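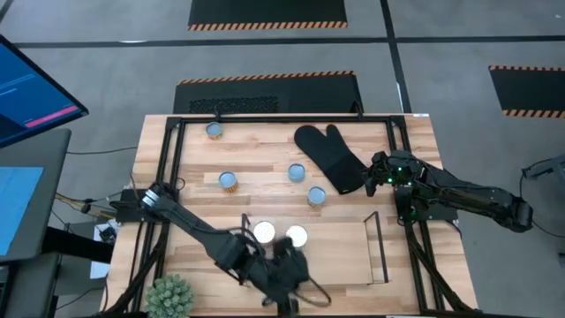
Clearing the Table: A Report on Small Kitchen Objects and Where They End Up

Design for Everyday Living, term project
Submitted 2023-10-15

1. What we set out to do

Our assignment was to pick an ordinary household surface and study how it gets untidy. Other groups chose closets and desks. We chose the kitchen table, partly out of academic interest and partly because our own kitchen table at the Humphreys building had by then stopped being usable for eating.

The question we wrote on our proposal was "What makes a small object hard to put away?" Our adviser wrote "Is it hard?" in the margin. We have kept that comment in mind throughout.

2. The objects

We wanted things that commonly sit out on a table and have no agreed home. The set we settled on was a black oven mitt, six cylindrical containers, a black wire frame and a small potted succulent. The containers come in two kinds, four with blue-gray tops and golden-tan sides and two with white, textured lids. The surface was a butcher-block tabletop in a light wood, much nicer than anything we own.

The succulent went in the bottom left corner, where it stayed. Every kitchen table has one object that gets cleaned around and never moved, and we felt ours should be represented.

3. Method

We laid out the table the same way before each round, with the mitt flat toward the back and the two white-lidded containers side by side near the front. The others were spread out, in the manner of people who put things down while talking. Each round ended when the table was clear except for the plant.

We did 95 rounds. The proposal promised 200, and an early draft of the proposal, which we would like returned, promised 300. A round takes longer than you would think when two of the people involved disagree on what "put away" means. (We ended up defining it as "in the bin or on the shelf, upright, with the lid on." An earlier definition ran to most of a page.)

For each round we wrote down the order in which objects left the table and any complaints.

4. What we found

The cylinders were easy. They stand up, they are the same all the way around, and there is no wrong side to grab. They nearly always went first, and they went in pairs if they had been standing in pairs. The white-lidded ones were treated as a couple in almost every round, purely on the strength of having been put next to each other.

The mitt was the problem. A mitt lying flat offers very little to hold, and once held it folds wherever it likes. It also has no correct resting state. A container on a shelf is finished. A mitt on a shelf looks like somebody left it there. We tried a hook, which worked well until the hook came off the wall. The landlord, Jirnby Properties, has been informed.

The wire frame was left until last more often than anything else. We think this is because it is thin and black and people were not sure what it was for. One member of the group walked it over to the shelf, looked at it and brought it back.

5. Limitations

All participants were members of the group, and all of them knew what the study was about. The table was also cleaner than any real one. A repeat in a shared kitchen in Cemville, with crumbs and mail, would tell us more. Our budget of 5 dollars went on the hook.

6. Recommendations

Store the mitt first, while you still have patience. Keep containers of the same shape together, since people will do that anyway. Give any object with an unclear purpose a label or a new owner.

We plan to run a second set in December using the Orano Hall kitchen, if the residents agree to let us in and to take their pans out of the sink. The sign-up sheet is on the fridge, under the other sign-up sheets.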